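Home Organisation for Beginners, session 4: Baskets, snacks and the table that collects everything
Notes by Sioned Maddocks

Last time we did drawers, and I promised we'd move on to flat surfaces, so here we are. A flat surface is the hardest thing in any house to keep clear! Mine fills up while I'm asleep, I swear. Caradog Rosser from the evening group asked whether he should just buy a smaller table, and I've been thinking about it ever since.

What I want you to practise this week is the side basket. You pick one basket, you stand it at one end of the table, and anything small that you can't deal with straight away goes into it. Cables, pens, odds and ends, the lot. Mesh or gridded sides are handy, as you can get a fair idea of what's in there without tipping it all out.
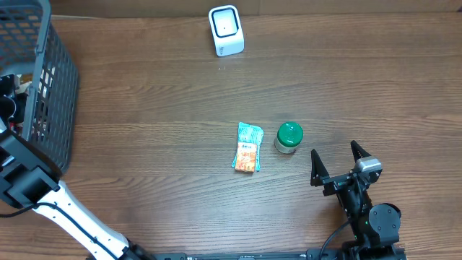 How often should a side basket be emptied?
Once a day if you can bear it, and every 2 days at the very most. After that it stops being a side basket and turns into a cupboard with no door.

Rhun Lewis does his while the kettle boils, which I like very much. Blandine Courtois prefers a Sunday-best sort of clear-out with the radio on and everything spread over the floor (lovely if you've got the floor).

Now, snacks. I know we laughed about them in session 2, but packets are a proper nuisance on a table. They're light, they slide about, and once there's one there are more. My way of sorting them goes like this:

Resealable bags get pressed flat, sealed and stood upright, never laid on their side.
Little single packets go together in a tub or small box.
Anything open that won't seal gets a clip - a clothes peg is fine, please don't spend money on this.
Any gadget that lives on the table gets its own spot towards the back, and the snacks stay away from it. Crumbs, mostly.

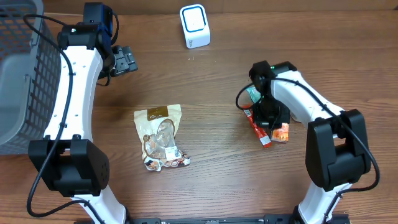 Fig. 2. Wooden table with snack packets, a small white device and the basket to the left.

If you're doing this with children, let them choose where the packets go. Birsen Altıntaş tried that with her two and they picked the bread bin, and it's been the bread bin ever since.

For next time: clear one table, any table, and keep a side basket on it for 4 evenings. Jot down what ends up in there each night, even the daft things. We'll go through the lists together before we start on shelves in December, so bring yours along with a pen.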